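Lulteck Fan Convention
May 29, 2025

A thread on autograph and photo sessions at this year's convention. Please read to the end before writing to the ticket desk, as most of the questions received this week are covered in the posts that follow.

1/ Guest appearances will again be held in the Lunde Hall. The main stage remains in the Vakport Pavilion, a short walk across the courtyard. Members who have attended before should note that the two buildings have exchanged functions since the last convention.

2/ General admission does not include autographs or photographs. It does include all panels, the costume parade, the dealers' room and the screening of the restored Drolus pilot, subject to seating.

3/ The price of a signature is set by each guest together with that guest's agent. The convention does not set it and does not ask guests to match one another. For this reason, two members of the same cast may be listed at different prices. The list has been posted with the schedule.

4/ The convention pays each guest an appearance fee under a private contract. We will not publish these fees or comment on figures that circulate on message boards.

5/ Professional photo sessions are priced separately. A single photograph with one guest from the original Drolus cast is $75. The price covers one print, collected the same day, and one digital copy. Up to two ticket holders may appear in the same photograph on one ticket.

6/ The full cast photograph is a separate product and has sold out. A waiting list is open. Places on it are offered in the order in which requests were received, and an offer lapses if it is not accepted within a day.

7/ Autograph lines will be run by numbered ticket. Tickets are handed out at the Lunde Hall doors when the building opens. Once you have a number you may leave the line and return when your group is called. Group numbers will appear on the hall screens and on this account.

8/ Each person may present two items per turn. Anyone with more than two may rejoin at the end of the line if time allows. Dealers with items for resale are asked to use the mail-in service, which closes before the convention opens.

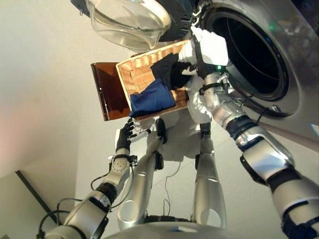

9/ Under the February announcement, one member wrote that the old system was fairer, that people who had stood in line since dawn had earned their place, and that numbered tickets would only move the crowd from the signing tables to the front doors. We have considered this point. The doors will open in two stages, with members who have mobility needs admitted first, and the ticket desk will have more windows than in past years.

10/ A further reply to the same announcement asked whether numbers may be exchanged between friends. They may not. The number is recorded against your badge when it is issued, and both will be checked at the signing table.

11/ Guests under 16 must be accompanied in the photo area by an adult who holds a convention badge. The adult does not need a photo ticket unless he or she wishes to appear in the picture.

12/ Posing. Guests have agreed to stand or sit beside ticket holders. Please ask before placing an arm around anyone, and accept the answer. Props may be carried if they have passed the weapons check at the main entrance. Prop blades and prop firearms may not be pointed at a guest, even in jest.

13/ Personal photographs at the autograph tables are a matter for each guest. Some allow them, some charge for them and some do not permit them. A card on the table will state the rule. Table staff cannot make exceptions.

14/ Dedications. Please write the name you would like on the slip provided and attach it to your item. Guests may decline to write long quotations or any wording they find unsuitable. Several of the Drolus cast have asked us to say that they will not sign bootleg posters or unlicensed prints.

15/ Changes to the guest list. Actors accept invitations subject to work, and filming dates move. If a guest withdraws, photo tickets and prepaid autographs for that guest will be refunded in full to the card used for purchase. General admission is not refunded on the withdrawal of a single guest.

16/ Over 2,000 photo tickets have been issued so far. To keep the sessions on time, please be at the photo area 15 minutes before the time printed on your ticket. Late arrivals will be placed at the end of the session if it is still running. If it has ended, the ticket cannot be used or moved to another guest.

17/ The evening conversation with the two lead actors will be held on the main stage in the Vakport Pavilion. It is included in general admission. Questions must be submitted in writing at the information desk by the close of the afternoon panels. The moderator will choose among them and will combine those that are alike.

18/ We ask that questions concern the series, the films or the actors' stage work. Questions about disputes between former cast members will be set aside. The guests have spoken about these matters elsewhere and have told us they do not wish to return to them here.

19/ Recording. Short clips from panels may be made for personal use from your seat. Tripods and lights are not allowed. The Drolus screening may not be recorded in any form, under the terms on which the print has been lent.

20/ Accessibility. Sign language interpreters will be present for all main stage panels. To request an interpreter at a signing table or photo session, please write to the access desk with the name of the guest and the time of your session. Seating is available beside every autograph line.

21/ Resold tickets. We have received reports of photo tickets offered on auction sites well above the printed price. Tickets are issued in the buyer's name. A transfer can be made once, free of charge, through your Lulteck account. Tickets changed hands by any other route will be refused at the photo area.

22/ Mail-in autographs. Members who cannot attend may send up to two items with the printed order form and return postage. Items will be signed during the convention weekend and returned in the weeks after it. Certificates are supplied on request.

23/ The order of guests at the signing tables will be posted on the morning of each convention day. Questions about existing orders should be sent through the ticket desk form, with the order number in the subject line. Replies to this thread are read, but changes to orders cannot be made here.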